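The Line at Dometti Has Gone Quiet

2018-11-21

First thing you notice on the floor is the lack of screwdrivers. Used to be you heard them from the parking lot, that whine, all day. Now it's a hum and a click, and a radio somebody finally gets to hear.

Dometti takes in old office computers. Banks, school districts, a hospital chain or two. Desktops mostly, stacked on pallets, wrapped in plastic, dusty. They come apart on tables and the good parts go back out the door. Drives get wiped. Memory gets tested. The rest is scrap, sold by the pound.

For years people did all of it by hand. Fifteen people on the tables when business was good, fewer when it wasn't. Case open, drive out, memory out, chip out, next. A quick worker could do a tower in a few minutes and then do it again until lunch, and after lunch again. Wrists went. Backs went. Turnover was awful and the managers will tell you so before you ask.

The arms came in spring. Two cells to start, put together by Darnel, a small integrator from two towns over that had mostly done food packaging before this. Now there are 8. On a good shift they get through 274 towers between them, and a good shift is most of them lately, though not Mondays. Something about Mondays.

What do the arms do? Less than you'd think. They reach in and take parts out and set them in a holder, each part in its own place, so the next station knows where everything is. The hard part is that old computers are all different. A latch is blue on one and green on the next. Cables flop over whatever you need to grab. A person pushes the cable aside without thinking. The arm has to be taught, and then taught again for the next model.

That's where the old table crew went, a lot of them. They teach. They stand at a screen and mark where the latch is, how a caddy lifts, wich way a lever swings. One woman who pulled drives for six years now writes the steps for every new case that shows up. She got a raise. Not a big one. She says her hands don't wake her up at night any more, and she'd of taken the job for that alone.

Some towers still go to the manual tables first. Side panels stick, screws strip, someone years ago used tape. A person opens it up, lays it flat, passes it on.

A Dell tower on one of the tables this week is a good example of how the work is split up. Side off, guts up, the arm over it. The processor socket is open and empty, and a chip sits in a pocket of the gray 3D-printed holder to the left. There's a Seagate drive standing in the same holder, still clipped in its blue caddy. Two long slots down at the bottom, nothing in them.

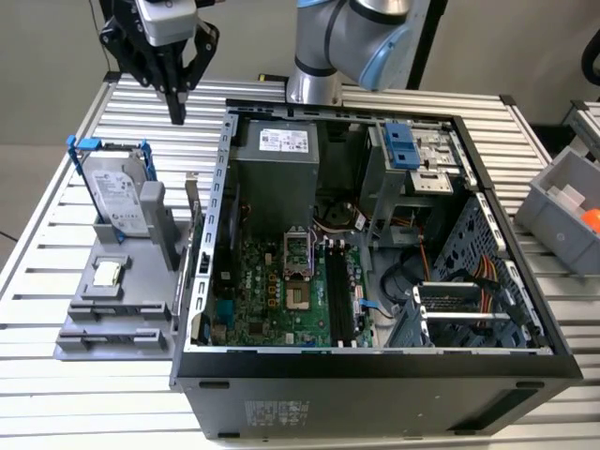 Who stayed, who left

Not everyone made the switch. Five people took the package in the first months. Two more moved over to Bech, across the river, where it's all still done by hand and the pay is a bit lower and you don't have to look at a screen. One of them came back. The other says he likes it fine.

The company says no one was pushed. People on the floor put it differently, depends who you get at the coffee machine. The training was in the evening at first, unpaid, and anyone with kids was stuck. That got fixed after a meeting that several people describe as loud. It's paid now and it's on the day shift.

There's also the matter of pace. At a table you could slow down a little when you were tired. The cells don't slow down, and when one stops a light goes on and someone has to walk over. On a bad day you walk a lot. Shoes are a big topic here.

And the talk's changed. Old crew sat elbow to elbow and knew everything about each other. Now it's one person per two cells, spaced out. Lunch is louder than it was, maybe to make up for it.

What's next: laptops. Zastier, which buys most of the tested memory, wants them by next year, and laptops mean glue and tiny screws and batteries that no one wants an arm to squeeze. The teaching crew has been at it since early November. So far a person does the battery, every time, and there's no plan to change that.

Second shift starts at three. The pallets are already lined up by the door, 99 towers on the list, and somebody's turned the radio up.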